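Chapter 3
Color and the Written Word

After you study this chapter, you should be able to:
explain why black and blue became the usual colors of writing
tell the difference between a dye and a pigment
describe how a second color changes the way a page is read
plan a simple color system for your own notes

3.1 A color we do not notice

In the previous chapter we looked at the surface that receives the writing: clay, skin, paper, and the smooth white boards of today. Now we turn to the mark itself. Every written mark has a shape, and the shape is what most people mean when they speak about writing. But every mark has also a color, and this color was chosen by somebody, even when the choice was made so long ago that we do not feel it as a choice anymore.

Take any letter from an office, any form from a bank, any page from a school notebook. The writing is most probably black or blue. If the same letter came to you in orange, you would read the same words, but you would not read them in the same mood. You may ask if the sender is joking, or if a child wrote it. The color speaks before the words do.

In this chapter we ask where these habits come from. Some of them come from chemistry, because for many centuries people could write only with the materials they could make. Other habits come from trade, from schools, and from the rules of offices. It is often difficult to separate these causes, and the student should not be in a hurry to do it.

3.2 From soot to iron

The oldest inks that we know well are made of carbon. Soot from a lamp or a fire was mixed with water and a plant gum, and the gum held the fine black powder to the surface. Carbon ink is very stable. Light does not make it weaker, and many old texts written in this way are still deep black. Its weak side is that it lies on top of the page, so a wet sponge can take it away.

In Europe a second kind of ink became common in the Middle Ages. It was made from oak galls, which are small round growths on oak trees, together with a salt of iron. This ink is pale when it leaves the pen, and it becomes dark in the air. It goes into the fibers of the page and it is hard to remove. For this reason it was liked by notaries and courts. After a long time, however, it may turn brown, and if it was mixed badly it can eat holes in the paper.

Blue came into daily writing by a side door. The makers of iron ink wanted the writer to see his words at once, before the dark color had developed, so they added some blue dye. The blue was meant as a help for the first hours only. Later, when cheap artificial dyes appeared in the nineteenth century, blue could stand alone, and many people preferred it.

3.3 Dyes and pigments

We must now introduce two words which are often confused. A dye dissolves in the liquid that carries it, as sugar dissolves in tea. A pigment does not dissolve. It stays as very small solid pieces which float in the liquid and remain behind when the liquid dries. Carbon ink is a pigment ink. Most washable school inks are dye inks.

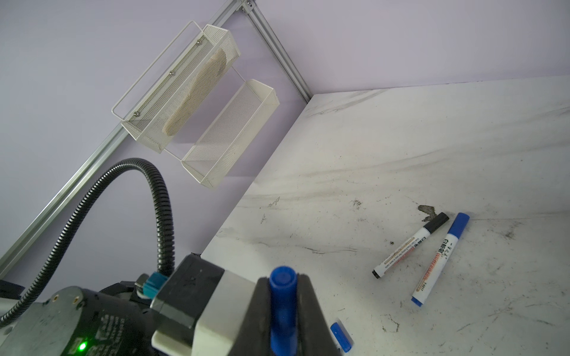 Figure 3.1. A blue marker, held with its cap end up.

The difference has practical results. Dye inks are usually bright and flow easily through a thin point, but many of them fade in strong light. Pigment inks are in general more resistant to light and water, but the solid pieces can dry inside the pen and block it. A maker of pens has to choose between these qualities or look for a mixture. The liquid matters too. Some inks are based on water and others on alcohol, and an ink that can be wiped from a whiteboard also contains a substance which stops it from holding too strongly to the surface.

The student can make a simple test at home. Draw a thick line on a strip of coffee filter paper, a little above the lower edge, and hang the strip so that only the edge touches the water. If the ink is a mixture of water-based dyes, the water will carry them upward at different speeds, and the line will open into bands. Black inks often give the most surprising result. An ink that does not move at all may be a pigment ink, or it may be based on alcohol.

3.4 The second color

As long as a page has one color, the color says little. When a second color is added, the reader begins to compare. The scribes of the Middle Ages knew this well. They wrote the main text in black or brown and put the titles in red, and from the Latin word for this red we have our word "rubric." In calendars the important feast days were also written in red, and we still speak of a red-letter day.

Consider a smaller case, the account books of the Kováčik mill, which we will use again in Chapter 5. The clerk wrote the deliveries in black and the payments in blue. Entry 3754 is written in black and then crossed with a blue line, and without any word of explanation we understand that the debt was closed. On page 37 the clerk used blue for everything, perhaps because the black bottle was empty. That page is much harder to follow, although the handwriting is very clean.

From this case we can take a rule. A color has a meaning on the page only if it is used in the same way each time. The reader learns the system without being told, and he is lost when the system breaks.

It is also necessary to think of readers who do not see all colors equally. Red and green are difficult to separate for many people, while blue and orange are easier for most of them. A careful writer gives the same information in a second way, for example with a line, a sign, or a different place on the page.

3.5 How this chapter is organized

Section 3.6 treats the making of ink before 1800. Section 3.7 follows the artificial dyes into the school and the office. Section 3.8 deals with color in maps and timetables, with the Sallau tram map as the main example. The exercises are at the end of the chapter. For Exercise 19 you will need three pens of different colors and one page of notes from another class.

Words to learn: binder, dye, iron gall ink, pigment, rubric, solvent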